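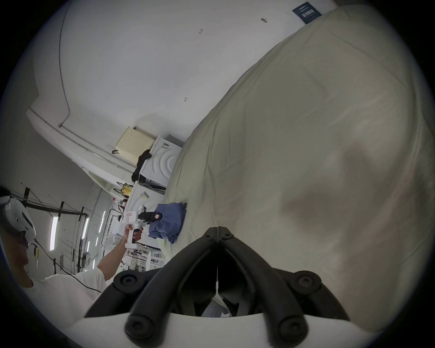
Week 5: Collecting cloth demonstrations with the hand-held grippers

Read these notes before your lab slot. Groups are on the list by the door, and Saturday slots are for groups that missed week 4.

The task this week is picking up and folding a small cloth on top of bedding. Soft surfaces are harder than the table you used before, as the sheet moves when the jaws press into it and the height under the cloth is never the same twice.

Before you start
Charge both grippers. Check that the jaws close fully and that the screws at the joints are tight. Put the headset on first, then pick up the gripper. Keep the cable in front of you and clear of the jaws.

Recording
Crumple the cloth and drop it in a new place each time. Approach slowly, close on a single fold and lift before you move sideways. If you drop the cloth, carry on and finish the attempt. Failed attempts are kept and marked F in the log.

Last year's class recorded 1,219 attempts, of which 204 were thrown out, mostly for fast wrist turns that the tracking could not follow. Turn your whole forearm instead.

Afterwards
Copy your files to the Karano folder and fill in the log the same day. Genji Higuchi checks the logs on the groups' behalf and Mio Furukawa has the spare jaw tips.

Reading for week 6: Helge Lunde's handout on trimming and labelling. Bring two of your own recordings, one good and one marked F.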